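Clendach shed notebook – October, lambing records and tag reader

7.40 am. Kettle on, reader off. The tag reader spent the night on its charging cradle and came up with one bar, the same as it went down with. Swapped the lead for the one off the weigh crate and it started charging straight away, so the fault is the lead. I have written DEAD on it in marker, as I did with the last dead lead, which somebody then put back in the drawer.

Main job today was to get the mating marks off paper and into the Skerkico sheet before the second raddle colour goes on. The paper is the usual mix of feed sack, envelope and one page of proper notebook. Ewes marked so far: 92 out of 200. That seemed low until I found the other envelope in the coat I wear to market. I have left the figure as it stands until both lots are typed in and the doubles taken out.

Things that went wrong with the sheet:

1. Tag numbers with a leading zero lose it. Ewe 0417 becomes ewe 417, and we also have a ewe 417, who is old and bad-tempered and should not be getting the credit. Fixed by setting the column to text before pasting.

2. The due date column was adding calendar months. It now adds 147 days like everyone else's. The old way had a few of them lambing before the shed was bedded down, so worth having caught.

3. The import from last year's file brought in 2,683 rows. We do not have that many sheep, and if we did I would be writing this from somewhere warmer. Most of them are old weighings, one row per trip through the crate. Filtered on mating season and saved the rest in its own file.

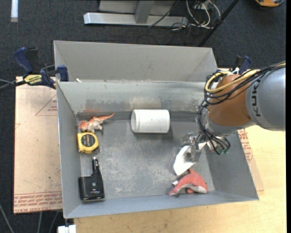
4. Ram harness numbers are not in the sheet at all. Added a column. Plistberg is the big ram in the near field, Selvanayagam the younger one across the track (both named after the places that sold them, in a year when we were short of ideas). Please write P or S. Please do not write "the big one", as the other has been eating.

11.15 am. Walked the young ram's group with the reader. Range is poor with the ewes bunched at the gate and fine once they string out along the fence. Missed 8 on the first pass, got all but one of those on the second. The last has a tag with the middle gone out of it. Retag her when they are next in, and write the old number down BEFORE cutting it out. See entry for last spring, if you can bear to.

Crayon notes. The yellow is going on too faint in this cold and I would not swear to half the marks. The box says there is a softer one for cool weather. We bought the hard one, in August, feeling organised. Soft blue ordered. Do not go from blue to yellow afterwards, go darker each time, or the new mark vanishes into the old.

Still to do:

– type in the coat envelope
– check for doubles, sort by tag then by date
– change colour on both rams on the same morning, and note the morning
– new lead for the reader
– throw the dead one away, in the actual bin

2.30 pm. Typed in half the envelope. The other half has been rained on and reads either 0388 or 0588. Both are ours. Will go and look at their backsides in the morning.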